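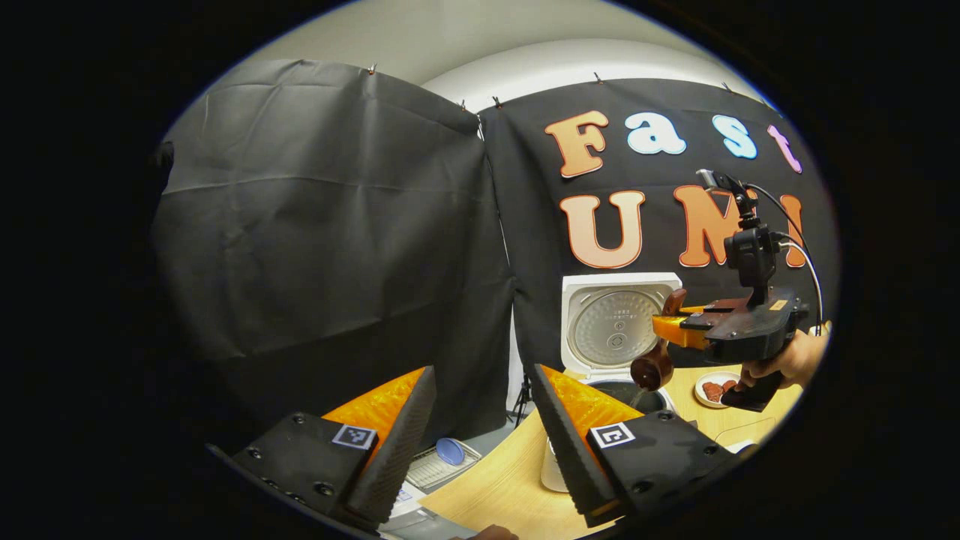 **Wukik Handheld Gripper Kit, Club Edition**

The Club Edition is the version of the Wukik kit packed for school and college robotics clubs. It covers the manual half of a manipulation project: students carry out a task by hand with the gripper, and the recording is used later to train an arm.

**Contents**

| Part | Quantity |
|---|---|
| Handheld gripper, assembled | 2 |
| Soft finger pads, orange, spare pairs | 3 |
| Marker plates, printed | 13 |
| Plirum logging software, club licence | 1 |
| Korkoner hard case | 1 |

**Fingers and markers**

Each finger carries a square marker on its face. Plirum reads finger opening from the distance between the two markers, so the plates must be kept clean and flat. Replace a plate if a corner has lifted. The pads are soft and ridged, and will hold a round wooden handle as well as flat parts.

**The kitchen task**

The Dankwa course book supplied with the kit has 13 sessions. The later ones use a table laid with a rice cooker, a plate of imitation steak, a toaster with bread and a container of rice. 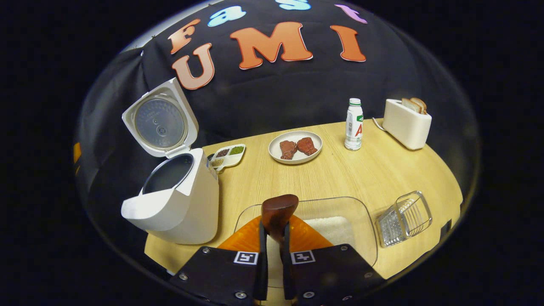

Students work with a rice paddle first, as the handle is easy to grip and the motion is short. Keep the cooker unplugged throughout. Items should be returned to different positions between recordings, and the lid of the cooker left as the session sheet states.

A plain dark cloth behind the table is recommended. Club lettering may be fixed to it.

**Not included**

Computer, table, cloth, kitchen items, robot arm.

**Availability**

Orders placed since November ship with the revised marker plates. Older plates remain compatible, but must be selected by hand in the Plirum settings. Spare pads are sold in pairs only.

Page revised Wednesday, December 29, 2021.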